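Gripper kit, week one and a bit

Thursday, March 7, 2024

Ok so, quick write up before I lose the notes. Several of you asked what I thought of the Flideck hand-held grippers and I kept saying "soon". Soon is now. Typing this between loads of other stuff so forgive the state of it.

Short version – I like them. More than I expected to. Still sending a list of complaints.

What you get

We took the two-hand kit. Two grippers, two spare sets of pads, charger, a bag that is too small for the stuff it came with. Sokol sells it here, or you can rent it from them by the month, and renting is what I did first. Raimo Saarinen (some of you know him from the Vakgate forum) told me to rent before buying anything with hinges in it. Good advice. Rental was 200 for the month plus a deposit of 300 that I have been promised back. We'll see.

Setup took me most of a morning. Charging was fine. Pairing the left and the right so the recordings line up, not fine. The booklet has you do it in one order and the app wants the other order. Go with the app. If the light goes steady on one hand and blinks on the other, turn both off, start over, don't try and fix it halfway. Cost me an hour that one.

We're using it for cloth. Bedding and clothes, real rooms, people's own things. Folding, spreading, pulling a sheet straight, sorting a pile. The idea is you do the chore with the grippers on and the recordings go off to train the arm at the other end. The arm is Andell's problem, the chores are mine.

Pads

The pads are the best bit. Blue, with a small grid texture, and they hold thin cotton way better than the smooth ones on the last kit we tried. That one, you'd pinch a sheet and get a corner of nothing. With these I can take a single layer off a bed without digging for it. Two layers is also ok. Anything thick, a blanket rolled up on itself say, you have to go in at an angle and get the edge.

What I do now with flat pieces – one hand takes the top corner and stays there, other hand comes in low and open and works along the near side. Keep the open one wide until you're sure. My first day I kept closing early and just poking the cloth around the bed. 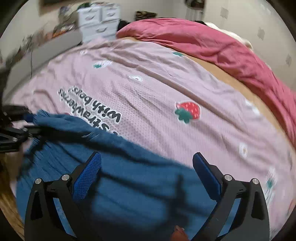

Pad wear, and other small moans

They pick up lint. A lot. Fluffy things are the worst, wipe the pads down after any session with fleece or you lose grip and think its the motor or your hand or whatever. Damp cloth, no soap. Soap leaves them slippery for ages, ask me how I know.

Spare pads go on with a little clip, which is fiddly but holds. I changed mine once so far. The old ones weren't really worn out, I just wanted to see how it was done before I had to do it in a hurry.

Other moans:

The handle is sized for someone with bigger hands than mine. Nerys Foulkes tried them too and said the same, and she has normal hands. There is a strap, the strap helps, but after 70 minutes my thumb was done. We do shorter runs now with tea in the middle.

They are wide. You notice it near a wall or when there's furniture close to the bed. I banged a headboard more than once. No damage to either but I did apologize to the headboard.

No case. For this price!! A bag is not a case.

The app saves every run with a number and nothing else, so if you want to know which one was the sheet and which was the jeans, write it down yourself. I keep a paper list. Raimo says there's a notes field coming in the next update but he also said that in the fall.

Clothes

Clothes are harder then bedding, no surprise. A sheet is big and forgiving. If you grab it a bit wrong you still grabbed it. Clothes have seams and buttons and pockets and they bunch up, and the part you want is always under the part you don't.

Denim is easy to grip but stiff, so it springs back when you let go and you have to do the fold twice. Lace I was dreading. Holes all over, frilly edges, nothing flat to get hold of. First few goes I only caught the outer edge and it slid straight out again.
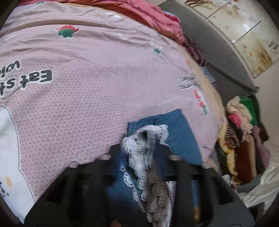
What helped was going slower and closing on more of it than feels right. Take a proper bunch, lift, then sort it out in the air or with the other hand. You can't be dainty about it. Nerys got the knack before I did and she'd had the things on for ten minutes so I'm a bit sore about that.

Also – start with a pile off to one side and work on the bed, never the other way round. You need the flat space. Tried it on a chair, hated it, lost a sock.

Battery and so on

Battery was better than the booklet says, for once. I got through a full afternoon on one charge with breaks, and the right hand ran down first every time (I use it more). They charge off the same cable as everything else I own. Weight is fine for the first while and then you feel it in the wrist.

We've done 13 sessions so far and lost one to a bad pairing, my fault, see above. Sokol answered my email about it the same day, which I did not expect. Polite, useful, no forms to fill in.

Would I buy

Probably yes, two-hand kit, after the rental month. If you only do hard objects, cups and boxes and that, I don't think you need these pads and you could save the money. For cloth I haven't used anything better. I'd want the smaller handle before buying a second set for Nerys and I've asked if there's one planned. No answer on that part yet.

Going to try towels next, then the stretchy stuff, leggings and swimwear. If anyone has had the Flideck pads on stretchy fabric tell me in the comments how it went, mainly whether they snag. I have one pair of leggings I'm willing to lose.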